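3.2 Materials and sampling

The survey covered two towns, Gidthorpe and Harkum, chosen because both run a returnable container scheme for cooked meals and because the two schemes differ in how the containers are collected. In Gidthorpe the customer brings the container back to any shop in the scheme. In Harkum a van picks up containers from the doorstep on the next delivery round. Both schemes use stacking containers with separate lids, and both charge a deposit that is returned in full when the container comes back with its lid.

Return records were taken from the scheme operators' own ledgers for the period beginning in May. A record was opened each time a container left a kitchen and closed when it was scanned at the washing station. Records with no closing scan were kept open until 18th September, after which they were treated as losses. In total 3,807 records were available. Of these, 639 were removed before analysis. Most of the removed records had a duplicate opening scan, a fault which Fogh had already noted in his work on the Ninh ledgers and which arises when a container is scanned once at packing and again at the counter. The rest had a closing time earlier than the opening time.

Households were sampled separately. A short form was sent to 2,000 addresses, split evenly between the two towns. The form asked how many people ate at home on a usual evening, where containers were kept between use and return, and whether the household had ever kept a container for its own use. The last question was placed at the end of the form to limit its effect on earlier answers.

3.3 Coding of storage location

Answers on storage location were free text and had to be coded. Two coders worked from the same list of 9 categories: sink or draining rack, counter, closed cupboard, open shelf, refrigerator, bag or basket near the door, car, workplace, and other. Where an answer named more than one place, the coders used the place named last, on the view that people tend to list locations in the order the container passes through them. This rule is open to question and we return to it in Section 5.

The category "bag or basket near the door" was first split in two. Agreement between the coders on the split version was poor, mainly due to answers such as "in the thing by the door" and "with the shopping stuff". The two were merged before the second round of coding, and the first-round codes were discarded.

A distinction was also made between containers stored assembled and containers stored with lids apart. This matters for the deposit. A container without its lid is refused at the counter in Gidthorpe, while in Harkum the driver accepts it but the deposit is held until the lid arrives. A stack kept together takes up less counter space than the same pieces laid out singly, and it is less likely to lose a lid in a drawer full of other lids.
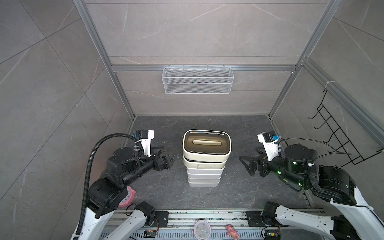

Figure 4. Stacked white containers, with a wire-mesh basket on the rail behind.

Lid separation was therefore coded as a second variable with three values: together, apart, and not stated. The large number of "not stated" answers reflects the wording of the form, which did not ask about lids directly. We considered a follow-up mailing but decided against it, as the schemes had by then changed their deposit terms and later answers would not have been comparable with the first set.

3.4 Measures

Three measures were drawn from the ledgers. Dwell time is the interval between opening and closing scan. Return completeness is the share of closed records in which container and lid were scanned within the same visit. Loss is a record with no closing scan at the cutoff.

Dwell time has a long right tail in both towns and was log-transformed before modeling. The transform does not fully remove the skew in the Harkum data, where the collection round puts a step into the distribution: a container that misses one round waits for the next, whatever the household intends. For this reason the Harkum dwell times were also expressed in missed rounds, and both versions were run. Differences between them are noted where they affect a reading of the results.

Return completeness needed more care. The washing station in Gidthorpe scans lids on a separate line, and the two lines are not always run on the same day. Ngọc Lục, who set up the original scan protocol for the Prikus scheme, used a fixed window to match lids to bodies. We followed the same method but tied the window to the station's shift log, so that a lid scanned at the start of the next shift was still counted as part of the same visit. Using the fixed window instead lowers completeness in Gidthorpe and leaves Harkum unchanged.

Loss is the weakest of the three. A container that has been broken and thrown away, one that has been kept for leftovers, and one that is still sitting in a car at the cutoff all appear in the ledger as the same open record. The household form gives a partial check through its final question, but the forms were anonymous and could not be linked to single records. Loss is therefore reported by town and kitchen only.

3.5 Model

Each measure was modeled with town and storage location as fixed effects and kitchen as a random effect. Storage location enters as an area-level share, since the forms could be placed by postal area but no closer. This carries the usual risk of reading an area pattern as a household one, and the estimates should be taken with that in mind. Household size was included as a covariate in all models. Lid separation was included only in the model for return completeness.

We also ran each model without the three smallest kitchens. These had joined the Gidthorpe scheme late and used an older container with a clip lid – a design that has since been withdrawn. Leaving them out narrowed the intervals on dwell time but did not change the sign of any estimate. The tables in Section 4 give the full-sample results, with the reduced-sample results in Appendix B.

Missing household size was filled with the median for the postal area. A version using complete forms only was run as a check and is also given in Appendix B. No adjustment was made for nonresponse. Response was higher in Harkum, where the forms went out with the delivery round, and it is likely that the Harkum sample leans toward frequent users of the scheme.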